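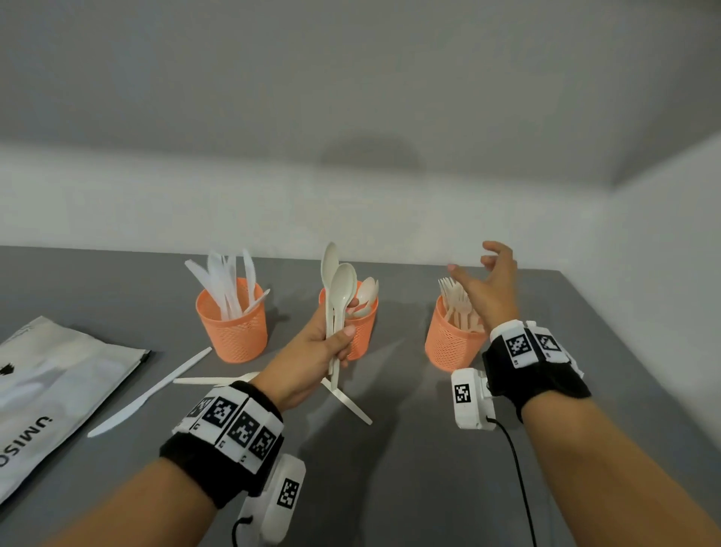
Week 3: Sorting, Setting Out and the Cutlery Station

Catering for Community Events, notes to accompany the practical

You've all been to the event where the cutlery lives in one big tub. You reach in for a fork, get a knife, put it back (having handled it thoroughly), and repeat until you give up and eat the potato salad with a spoon. Multiply by 100 guests and you have the reason this topic gets a session to itself.

The method

Start with a bare stretch of table and your containers before you open any cutlery. One container per type, spaced so two hands can work between them. The orange perforated cups are the ones to use. Yes, they're ugly. They are also easy to spot from the far end of a hall.

Order is knives, spoons, forks, left to right. Santosh Pandey, who ran this unit before me, taught forks first and will tell you so at length. Either is fine. Changing your mind halfway through is not.

Take up a mixed handful in your left hand and draw out one type at a time with your right. All the knives, then all the spoons, and whatever is left had better be forks. People who pull pieces at random and travel back and forth between cups finish last every year and complain about their shoulders. 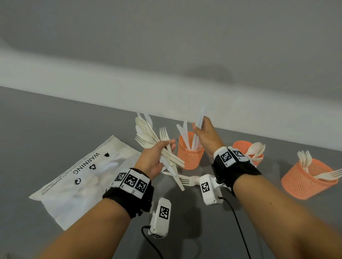

Keep the handful on an angle so the ends fan out a little. Fork tines catch on one another and on everything else, so ease them apart - a good yank will send half the bundle across the table. Clear plastic knives are the other nuisance. They vanish against white ones and two will cling together and pass themselves off as one.

Which way up?

For self-serve, handles up. Guests should be touching the handle and only the handle. In the sorting practical I don't mind blades and bowls showing, as it lets you check a cup at a glance, but turn everything over before it goes out. Marks come off if you forget, and every August somebody forgets.

Don't overfill. A cup crammed to the rim won't release one spoon without releasing its neighbours as well. Better to keep spares under the table and top up.

Common faults

- A stray spoon in the forks. Look at the tops before you call it done.
- Knives leaning so far out they tip the cup when it's bumped.
- Snapped pieces left in. Bin them.

Before next week

Write 20 lines on a buffet you've attended where the layout failed, and what you'd move. Names of the guilty may be changed. Brijesh Shakya has the sign-up sheet for the Nundaria lunch, where you'll be doing this with people waiting.

Questions to Sarita Nautiyal, unit coordinator | Back to top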